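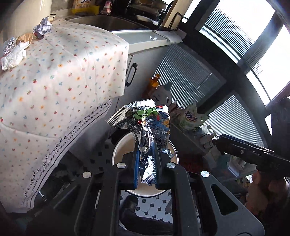 Automated table clearing

Automated table clearing is the use of machines to remove rubbish, dishes and leftovers from a table after a meal. It is studied as a part of household robotics. As of December 2020, no general machine for this chore is sold for private homes.

The chore

For a person the work needs little attention. For a machine it is a chain of separate decisions: which things are rubbish, how each of them can be held, and where it must go. Wrappers are among the harder items. A crumpled foil wrapper has no fixed shape, its shiny side confuses depth cameras, and it weighs so little that a gripper may not feel if it is still there. The tablecloth makes a further difficulty, as a jaw that closes too low will take the cloth together with the wrapper. A printed cloth can also hide small pieces from the vision software.

Letting go is a problem of its own. Light film can stick to rubber pads, and the opening of a bin has to be found from above, often with a person standing near.

Methods

Early systems followed fixed rules for each object. Later ones learn from demonstrations, in which people do the chore with hand-held grippers and the movements are recorded. The Findorell collection contains 3290 such demonstrations, made in 76 kitchens. Its authors advise that soft packaging should be treated as a separate class – a rule that works for cups is of little use for foil.

Trials

The Pustex arm, fixed to a counter, was tested on 132 pieces of mixed rubbish. It did well with bottles and cartons, and poorly with film and thin paper. The Salehi project used 2 arms on a moving base, one to hold the cloth flat and the other to pick. This was more reliable but very slow, and a person had to stay close to stop it. Cilier, a maker of canteen equipment, offers a tray-clearing line, but it accepts only its own trays.

See also

Robotic grasping
Dishwasher loading
Waste sorting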